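Wunora slide sandals and the Prullgate single shoe frame, tried at home

By Davina Pringle

I bought the sandals in March for wearing round the house, a pink pair and a black pair, both in my usual size 6. The frame came later, when I got tired of slides ending up under the sofa. It cost £21, and the sandals were £20 a pair.

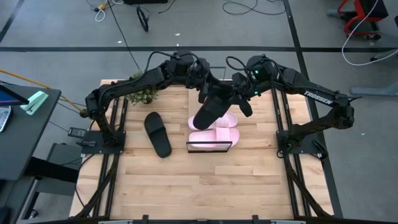

Pink pair and one of the black on the wood top.

The pink is paler than I expected from the listing, and I prefer it. The strap is wide and doesn't rub. I wore them without socks from the first morning and had no sore spots. The sole is thick, so you do notice the extra height on stairs.

The Prullgate frame is a thin black upright with rounded corners and one bar low down for a shelf. The shoe rests on the bar. It took me a few minutes to put together and the instructions were clear enough.
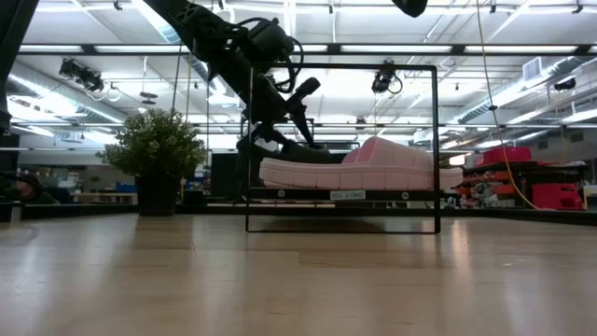
Fit and balance

A slide sits lengthways along the bar and the toe sticks out a little at the right. I would have liked a slightly wider frame. It is fine for a light sandal, but I wouldn't trust it with a boot. Mine has stayed upright on a smooth table so far.

Cleaning is easy enough. I wipe the footbeds with a damp cloth and washing-up liquid,

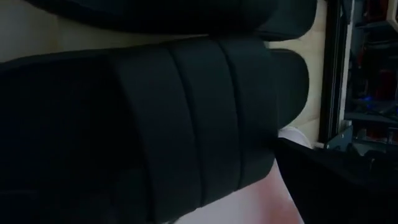
then leave them to dry overnight away from the radiator. The pale colour marks quickly at the heel, so the black pair gets the garden.

I'd buy the sandals again. The frame is dear for what it holds.

Comments (2)

Moll: Do they come in half sizes? I'm between two.

R. Tansley: Had the Grirko one, wider bar but it wobbles.

Related
Grirko boot tray review
Thái rubber house slippers, 60 days on
Hall storage for small flats

Contact | Copyright Davina Pringle | Back to top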